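Listenarchiv durchsuchen Suchbegriff Los
Diese Website verwendet Cookies. Mit der weiteren Nutzung erklären Sie sich einverstanden.

Betreff: Re: Nulel in der Fläche, Erfahrungen?
Von: Marlies Danzer
April, 16:10 Uhr

Hallo zusammen,

ich antworte mal über die Liste, weil mich inzwischen mehrere danach gefragt haben. Es geht um das Einräumen von Zahnpasta und Kleinkram, also die Arbeit, die laut Strobel als erste "wegfällt":

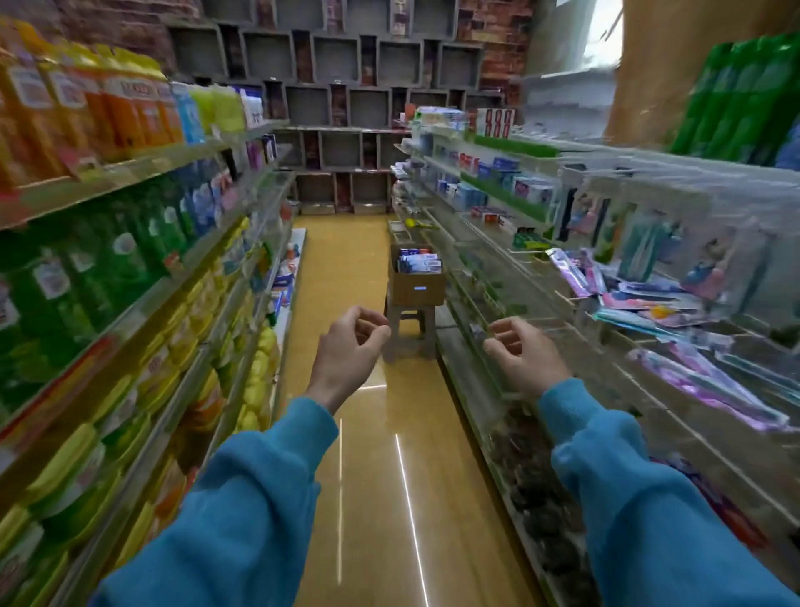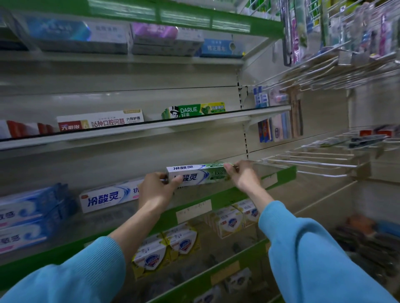
Strobel schrieb:

> Nach der Testphase in Hullport können wir sagen, dass Nulel
> die Nachfüllwege im Drogeriesortiment zuverlässig plant.
> Das Verräumen selbst übernimmt in der nächsten Ausbaustufe
> der Greifer von Mumby. Für die Beschäftigten heißt das:
> weniger Routine, mehr Zeit für die Kundschaft. Der Umstieg
> ist nach 3 Wochen abgeschlossen.

Den Satz mit der Zeit für die Kundschaft habe ich jetzt zum dritten Mal gelesen, und jedes Mal frage ich mich, in welchem Dienstplan die steht. In unserem jedenfalls nicht. Seit Nulel die Wege plant, bekommen wir die Liste aufs Handgerät, und wer eine Position überspringt, muss einen Grund eintippen. Früher habe ich beim Gang durchs Regal gesehen, was fehlt, was schief steht und wo jemand eine Packung Seife zwischen die Zahnbürsten gesteckt hat. Das mache ich immer noch, nur taucht es in keiner Auswertung mehr auf.

Zum Greifer: Ich würde ihn gern mal an einer Hakenwand sehen. Bei der Vorführung standen Schachteln in einer Größe auf einem leeren Brett, mit viel Platz nach allen Seiten. Wir führen rund ums Jahr Aktionsware, die andere Maße hat als alles daneben, und Blisterkarten, die sich ineinander verhaken. Bei 3,000 Artikeln (die Zahl steht so in den Unterlagen von Mumby, vermutlich Tausenderkomma) wüsste ich gern, wie viele davon überhaupt probiert wurden. Auf meine Nachfrage kam ein Prospekt.

Dazu die Stunden. In Hullport sind nach der Testphase 10 Wochenstunden aus dem Plan verschwunden – nicht gekündigt, nur nicht mehr eingeteilt. Getroffen hat es die Kolleginnen mit den kleinen Verträgen, die vor der Öffnung verräumt haben. Die stehen in keinem Bericht als Folge der Umstellung.

Ich bin nicht grundsätzlich dagegen. Wenn mir etwas die unteren Böden abnimmt, gern, meine Knie wären sofort dafür. Aber dann will ich vorher schriftlich haben, was mit den Stunden passiert und wer die Fehler ausräumt, die die Maschine macht.

Hat von euch jemand eine Vereinbarung dazu, die ich sehen dürfte? Gern auch direkt an mich.

Gruß
Marlies

Newsletter abonnieren: Ihre E-Mail-Adresse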